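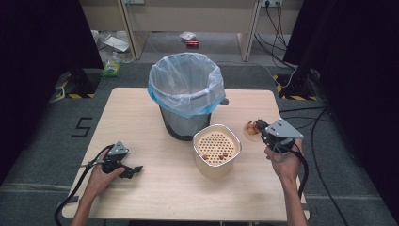
Nii Sarpong thinks we should stop calling it a software bug. He wrote in the margin of our first draft that a gripper which closes when it was told to stay open is a safety fault, whatever the log says, and that a report which files it under "minor" will be ignored. We changed the heading.

Category: Student Projects / Robotics / Fault Reports

3. The unplanned closing fault

The task is clearing snack pieces from a table, using the two hand-held grippers to record each pass. Over the spring we logged 1,173 passes. In 11 of them a gripper closed with no squeeze on the handle. In 2 of those a finger was between the jaws. No skin was broken, but I would not call that a result.

The Kastolel manual blames cable strain. I doubt it. We taped the cable down and ran 56 passes with a fixed loop, and the fault came back twice. Zenik, who supplied the motor board, suggested electrical noise and sent us a clip-on filter. We fitted it in July and saw no fault for a week - which proves little, given how rare the fault was to begin with.

My own guess is the position sensor. The jaw reading jumps just before each closing, but we only sampled it properly in the later passes, so the early faults can't be checked. That was our mistake.

4. What we changed

Fingers stay behind the handle guard while power is on. The stop switch moved to a foot pedal. Closing force is capped in the settings, though the cap runs on the same board we don't trust. A separate cutoff is on order from Shojaei and has not been tested.

Until it is, I don't think the grippers should be lent to another group.

Punusbridge Student Engineering Reports | Contact the editors | Back to top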